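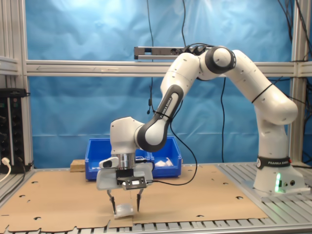 Chapter 4
Surface, Bin, Piece: Setting Up a Sorting Station

In this chapter
4.1 The station before the work
4.2 Covering the table
4.3 Choosing and placing the bin
4.4 Small, pale and see-through pieces
4.5 The Sollitz returns job
4.6 Layout sketch, first pass

Words to know: liner, landing area, reach, bin wall, mouth, stray, reset, contrast.

You'll need for the bench work: one sheet of flat cardboard, a knife, tape, one open bin, a bag of mixed plastic parts (your instructor has these), a pencil. Chapter 3 should be done first. If it isn't, go back and at least read the part on lot sizes, we lean on it in 4.5.

4.1 The station before the work

Chapters 1 to 3 were about what comes in the door. Counting it, labelling it, deciding what is worth keeping. Now the table.

A sorting station has a surface, something to sort into, and the thing being sorted. Look at the opening photo: a slotted aluminum table, brown cardboard over most of it, a bright blue bin with the top open, one small whitish piece on the cardboard. Plenty to talk about already. We'll stay with that setup for most of the chapter and only get fancier in Chapter 5 (two bins, then shelves).

Most trouble at a station gets blamed on the person or on the parts. Slow hands, bad batch. Sometimes fair. But walk over and check the surface first. Is it flat. Does stuff roll. Can you see the piece from where the work is done. Is the bin where it was this morning. Takes a minute and it fixes more than you'd think.

Three words we use in a strict way from here on. The landing area is the patch where pieces sit before they get sorted. The reach is the distance from there to the bin. A stray is any piece that ended up in neither place – on the floor, behind the bin, down a slot.

4.2 Covering the table

Slotted tables are great for clamping things down. Bad for small parts. A washer or a clip goes into a slot and you're fishing with a wire. So: liner.

Flat cardboard is the usual first choice. Cheap, quiet, there's always some by the loading door. Pieces dropped on it don't bounce much, and don't get scratched the way they can on bare metal. You can write on it too. Outlines, arrows, "HERE", whatever helps.

What to look for in a sheet:

Flat. Not one that has been folded into a box and opened out again, the creases make ridges and round parts collect along them. If a creased sheet is all there is, put the crease at the far side, away from the landing area.

Big enough. It should run under the landing area and under the bin, with some to spare. A liner that stops right at the bin leaves an edge in the busiest part of the table.

Plain side up. Printing, old tape, shipping labels – all of it makes small parts harder to pick out.

Dry. Damp board curls, usually overnight, usually at the corners.

Tape it at the corners and once along each long side. Masking tape is fine. Don't tape over the whole edge, you'll be changing the sheet and you want it off in one pull. How often to change it depends on the work. A station doing clean plastic parts can keep a sheet for weeks. Anything oily, change it the same day.

Rubber mats come up every year. They're good, they grip, they last. They also cost more and pick up lint, and you won't want to draw on one. Use a mat once the layout is settled. Cardboard while you're still moving things around.

One more note. Leave some of the table uncovered if you can afford the room. You need somewhere to clamp a lamp or set a clipboard, and these creep onto the liner otherwise.

4.3 Choosing and placing the bin

Open top, sloped walls. That's the shape to start with and it's the shape in the photo. The slope does two jobs. Pieces that hit the wall slide in to the bottom, and empty bins nest into each other, so a stack of them takes up very little shelf.

Color matters more than students expect. Blue on brown reads at a glance. A tan bin on tan board, you'd be surprised how long the eye takes to find the rim, above all late in a shift. Pick one color for one purpose and stick with it through the building. In the exercises we use blue for "keep". Your shop may do it differently, fine, just write it down someplace.

Height next. A tall wall stops pieces bouncing out, but everything has to be lifted over it. With a low wall it's the other way round. For light plastic parts go lower than feels right and drop from closer. Heavier parts, go up a size and lay something soft in the bottom for the first few drops.

Now where to put it. Beginners set the bin way at the back, to keep the front clear. Then every single piece travels the full depth of the table. Others put it smack in the landing area and work around it all day. Middle ground: behind the landing area, close enough that the reach is short, far enough that a fumbled piece lands on board and can be seen. A good starting gap for small parts is 150 mm from the back of the landing area to the near wall of the bin. Adjust from there.

Then draw around it. Really, take the pencil and trace the bottom of the bin on the cardboard. Bins drift. They get bumped, emptied, put back a hand's width to the left. With an outline the reset takes a second.

Ruxandra Filip ran the evening sort at the Bucur warehouse when we were collecting material for this book, and her notes are quoted in several chapters. On bins she wrote only this: "Trace it in the first hour. If you wait til the layout is perfect you never trace it."

4.4 Small, pale and see-through pieces

The hard ones. Caps, spacers, little clear housings, cube-ish bits of packaging plastic. Whitish and translucent, so they take on the color of whatever they sit on. On white they vanish. On shiny metal you see the glare and miss the part. On brown board they show up pretty well – one more reason for the liner.

Things that help:

Side light. A lamp straight overhead flattens everything. Bring it down low and off to one side, and the piece throws a shadow. Often you'll spot the shadow before the part.

One at a time. Clear parts in a heap look like one lump. Spread them out before you start sorting, and keep only a few on the landing area at once.

A dark patch. For parts that are still hard to see on brown, tape a square of dark paper onto the landing area. Matte, not glossy. Swap it when it gets scuffed.

Same face down. If the part has a flat side, set it flat side down every time. A part standing on an edge will tip just as it's being picked up, and off it goes.

Grip from the sides and low down. Thin plastic squashes if pinched near an open top, and a squashed part springs back out of the grip. Practice on the mixed bag before you try it on anything that counts.

Static is the other nuisance. Dry room, light part, and it sticks to whatever touched it last. A slightly damp cloth over the bin wall now and again does a decent job. More on this in Chapter 7, with the films and sleeves.

4.5 The Sollitz returns job

A worked case, we come back to it at the end of the next two chapters as well. The figures are from the job sheets.

Sollitz sent back 800 clear plastic spacers in June, mixed good and bad, loose in one carton. The buyer was Asix and they wanted the good ones out and bagged by 100. Roel Boersma set up the station. Bare metal table, white tub at the back corner, overhead light. He did a first batch of 100 to see how it went.

38 strays. Not bad parts, strays – on the floor, under the tub, in the table slots. All of them had to be found, wiped and looked at again, and that took longer than the batch itself.

He stopped there. Took a half hour and made these changes, in this order:

1. Cardboard over the slots, taped at the corners.
2. White tub swapped for a blue bin, sloped walls, lower.
3. Bin moved forward to the 150 mm gap, and traced.
4. Lamp down to the left.
5. Landing area penciled in, only a handful of spacers on it at a time.

Second batch, same size, the strays were few enough that he quit logging them. Which is a pity for us, we'd have liked the number. So log yours, even when its going well.

Notice he changed five things at once. Good for getting the order out by 4 pm, not so good for learning which change did the work. In the bench session you'll make the same changes singly, with a short batch after each, and write down the strays every time. The order doesn't have to match his. Some groups start with the lamp.

The bagging side of the job was done with Pliso sleeves and is covered in 6.2.

4.6 Layout sketch, first pass

Before touching the table, draw it. Top view, pencil, a full page. Rough is fine. Put in:

the table edge and which side the work is done from
the liner, with tape marks
the landing area
the bin, base outline and mouth (with sloped walls the mouth is wider, and people forget to leave room for it)
the reach, as a straight line with its length written on
the lamp, with an arrow for the direction of the light
whatever else lives on the table and how far it needs to move

Put the date and your initials in the corner. Keep the sketch even after you've changed everything, you'll be comparing it with the second pass in Chapter 5.

Then lay the board, set the bin down, trace it, and place one piece on the landing area. Just one. Step back to where the work will be done from and look. If you can't find the piece right away, move the lamp first, then go on to the liner.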